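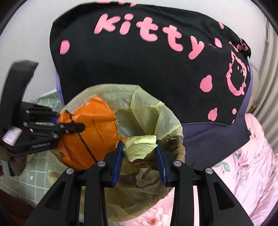
1月13日 星期五
作者：半桶水

先交代立场：凡是标题里带“极简”“断舍离”“一周只产出一小袋垃圾”的东西，我一律先打个问号。所以这篇写零食包装怎么扔，语气不会太好，介意的可以现在关掉。

起因是去年底在Ivari上买了一卷Wima的垃圾袋。页面写着“加厚、抗撕、锁味”，还说有3,000人回购。回购的人我一个也不认识，加厚也没看出来，袋子套上去照样能透光。锁味更是玄学，一个敞着口的袋子能锁什么味？不过用到现在没漏过，这一点我认，毕竟平时扔进去的多半是包装纸，要漏也难。

我真正想抱怨的是包装本身。零食吃完剩下的那层塑料，轻得要命，占地方倒是一流。你把它揉成一团，手一松，它就慢悠悠地弹开，像是在伸懒腰。四个大一点的袋子丢进去，桶看着就满了，拎起来却一点分量都没有。于是网上就有了各种“收纳式丢垃圾”的教程：叠成三角形，卷成小卷，打个结，塞进另一个袋子里。有一篇收藏量很高，作者说这样做可以让一个垃圾袋多用好几天。

我照着试过。叠三角最不靠谱，里面的碎渣会从口子掉出来，叠完还得擦桌子。卷小卷要看材质，软的还行，那种硬挺的、一碰就哗啦响的，卷到一半就散了。打结我只成功过几次，袋子得够长才行。套娃式的塞法倒是有点用，小的塞进大的，压一压，再把大的拧一下扔掉。只是做这些的时候我总在想，我到底在省什么？那卷袋子34块，就算真能少用几个，也省不出一顿早饭钱。

也有人劝我换桶。Semple那款带压板的，标价400，号称能把垃圾压到很扁。我在店里按过几下，压板下去的时候手感挺好，抬起来，里面的样品包装又慢慢鼓回来了。店员说装满了效果才明显。装满了才明显，那我用脚踩也明显。

所以我现在的做法很土：桶口敞开，里面的袋子撑圆一点，包装拿到桶口上方再松手。以前我喜欢隔着一段距离往里投，投不中的那张总会飘到桶和墙之间，过很久才发现。后来改成送到口上再放，省事多了。这算不上什么技巧，写成教程估计也没人收藏。

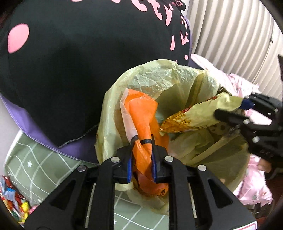

橙色的皱成一团，淡黄色那只也带着发亮的褶子，都到桶口了。

再说说分类。很多包装背面印着小小的符号，理论上是告诉你材质的。我认真查过一阵子，结论是查了也白查，至少在我们小区是这样。沾了油的、带调料的，洗还是不洗？说法各不相同。有人说洗干净才能回收，有人说洗它用掉的水更不环保，两边都讲得头头是道，两边都没给我看过数据。我目前的折中办法是：干净的外袋单独放，里面油乎乎的小包装直接进垃圾桶。对不对我不敢保证，欢迎拿出依据来反驳，转发的九宫格不算依据。

另外有读者来信问Dullell的除味贴有没有用。我贴过一片，贴之前没味道，贴之后也没味道，所以我没法回答。要测就得先让桶臭起来，这个牺牲我暂时不想做。

2月这卷袋子应该能用完，到时候打算买超市里最便宜的那种，看看不“加厚”的到底薄在哪里。如果漏了，我会回来写一篇道歉；没漏的话，Wima那34块我就要好好算一算了。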